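Kurkness Film Review Set, release 4

README and data card. Please read at least the part called Known problems before writing to the address in the CONTACT file, as most of the letters we get are answered there, some of them twice.

What it is

A collection of 2000 film reviews written in English by people who had mostly just walked out of the theater and were still annoyed about the parking. Each review comes with the star rating its author gave, a verdict label added by our readers, and a set of sentence tags saying which part of the film is being discussed: story, acting, songs, photography, comedy, running time, or the seat in front.

The seat in front was supposed to be a joke tag. It is used in 1064 sentences.

Where the reviews came from

Everything was posted to Nitanus, a review board that closed one June and let its members donate their archives on the way out. Members who didn't reply to the donation message are left out. Members who replied with a further review of the donation message are also left out, though it hurt.

We kept reviews of feature films shown in theaters. Television, trailers and one very long piece on popcorn salt went into the reject folder, which isn't part of the release.

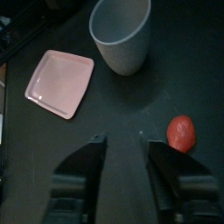

Reviews run from a single line ("First half good, second half exists") to a piece on a family revenge drama that takes so long to reach the interval that our first reader took one too. Nothing has been shortened. Spelling is as posted, and the same actor may appear under four different spellings in one paragraph. Names of films are kept. Names and handles of the reviewers have been replaced with numbers, including inside signatures, where we could find them.

Files

reviews.csv holds the text, one review per row
ratings.csv holds the author's own stars and our verdict label
sentences.csv holds the sentence tags
splits/ holds the train, dev and test lists
GUIDE.txt is what the readers were told
GUIDE_OLD.txt is what the readers did
pictures/ holds the card's pictures

Fields in ratings.csv

id: matches reviews.csv
stars: as given by the author, from 0 to 5, halves allowed. One author used quarters. We let it stand.
verdict: hit, watchable, one-time watch, or skip
agree: how many of the 6 readers picked the winning verdict
spoiler: yes or no, judged by a reader who hadn't seen the film and in several cases no longer needs to

About the verdict labels

Six readers went through every review without seeing the stars. They were asked what the author would tell a friend who had already bought a ticket. This works well for "skip" and badly for everything in the middle. "Watchable" and "one-time watch" were meant to be different, and the guide spends a page and a half on the difference. Merge them if you like. We did, in release 2, and had complaints from both sides, so they were separated again in release 3.

Ties were settled by reading the last paragraph aloud in a flat voice.

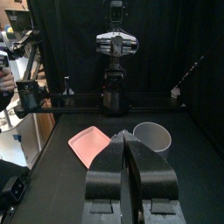
Fig. 2. Tabletop with pink tray and light grey cup.

Known problems

Stars and text don't always match. A reviewer will call a film unbearable from the titles onward and hand it three stars for the heroine's dancing. These rows are correct. Your model is allowed to be confused by them, as we were.

Sarcasm isn't tagged. We tried tagging it in release 1 and the readers stopped speaking to one another.

Plot summaries take up more than they should. If you want opinion only, drop sentences tagged "story" and accept that you'll lose some good insults.

Big festival releases are heavily over-represented, and small films that ran for a week at the Herath are hardly there at all. Don't use the set to say anything about which films people like. It tells you which films people type about.

Reviews by the same person may be found in both train and test. There is a second split, by author, in splits/by_author. Use that one for anything you plan to publish.

Row order in sentences.csv changed in release 4. Join on id. Please join on id.

Scoring

The script score.py prints accuracy for the verdict and mean error for the stars. The baseline we call Kukley looks only at the final sentence of each review and ignores everything the author worked so hard on before it. It does quite well. We have left its numbers in results.txt and would be glad to see them beaten by something that read the whole thing.

Terms

Free for research and teaching. Don't try to work out who wrote what, and don't put lines from the reviews on a poster. A donor can ask for a review to be taken out at any time, in which case the row is blanked and the id retired. Check removed.txt before each new run.

Changes in release 4

Duplicate reviews removed, apart from those posted again by the author with a lower rating
Broken apostrophes repaired in most places
"Climax" moved from the story tag to a tag of its own, then moved back
by_author split added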